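"I sleep in the day like other people work"
An interview with a night baker
July 10, 2025

When I arrive in Firnau it is a little after two in the afternoon, and the woman I want to interview has just got up. She opens the door in slippers and asks me to speak quietly until she has had her coffee. She has worked nights in the Flirner bakery for 11 years. Her shift begins when the last bus has gone and ends when the first customers stand in front of the shop. She did not want her name in the text, because in a small town everybody will know it anyway and the others do not need it.

I wanted to talk with her about sleep. Many articles give advice for night workers, but most of them are written by people who go to bed at ten in the evening.

"The first year was terrible," she says. "I came home, the sun was up, and I thought: now I have the whole day for me. So I did the washing, I went shopping, I met a friend. Then I slept 3 hours and went back to work. I did this until I put salt two times in the same dough. 200 loaves, all for the pigs."

Her boss was not angry, she tells me, but he sat down with her and asked what she does in the day. It was the first time that somebody put this question to her.

The morning

Today her way home is always the same. She takes the path along the river and not the main road, and she wears sunglasses also when it is cloudy. At home she eats something small, mostly bread with cheese, and she does not sit on the sofa.

"The sofa is dangerous," she says. "If I sit there I fall asleep for twenty minutes and afterwards I am awake until noon. So I eat standing in the kitchen, like a horse."

She has tried the blinds from the catalogue, two kinds of curtain and once even cardboard. Now there is a heavy dark curtain which her mother sewed, and it reaches to the floor. It is not pretty. In June, when it gets light before she has finished the rolls, she also uses a mask for the eyes.

I ask about the noise. She laughs. The neighbour on the left side has a dog, the neighbour on the right side has children, and across the street they have been repairing the roof since spring. She wrote a short letter to all of them, with her sleeping times, and put a bag of pretzels with each one.

"With the roofers it did not help. But the children now play in the back until two o'clock, and this I find very kind. I never asked them for it again."

The bedroom

On the question what should stand next to the bed of a night worker, she has a strong opinion. For many years she had everything there: the telephone, a lamp, magazines, a radio, the bills. When she could not sleep she took the bills in her hand, and after that she could certainly not sleep.

"The phone was the worst. In the day everybody writes messages. They don't think that you sleep. Now it lies in the corridor, and if my father needs me, he rings on the house telephone."

About drinking she is less strict. The bakery is hot and she comes home thirsty, so a bottle of water near the bed is for her a normal thing. Sweet drinks and everything with caffeine she stops in the middle of the shift. She says that she learned this late, and that some of her younger colleagues still drink a can on the way home and then complain that they lie awake. A bedside table, she says, tells you very much about how somebody sleeps.
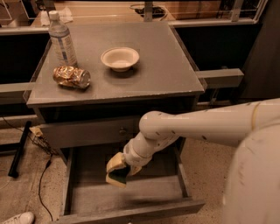 The family

The difficult part is not the sleep itself, she tells me, it is the other people. Birthdays are in the afternoon, which is possible, but weddings are long and parents' evenings at the school were always exactly in the hours when she should lie down a second time before the shift. When her son was small, her sister from Marín came each summer for some weeks and took over the mornings.

"My son knew that the door with the curtain stays closed. He put drawings under it. Sometimes I woke up and there were four drawings on the floor, and one sock."

He is grown up now and works at Sastatix, in an office, with normal hours. She says it with a little envy, but when I ask if she would like to change, she shakes her head. She was once offered the early counter in the shop and stayed there for one season. She missed the quiet, and the smell when the first trays come out.

Her advice

I ask what she would say to somebody who begins with night work this week. She thinks for a long time and pours a second coffee.

"Go to bed at once. Don't first tidy up the kitchen. And on your free days don't turn everything around. I get up a bit earlier and go to bed a bit later, that's all. My husband would prefer something else, but he has got used to it."

And if sleep does not come?

"Then I get up and peel potatoes. We eat very many potatoes in this house."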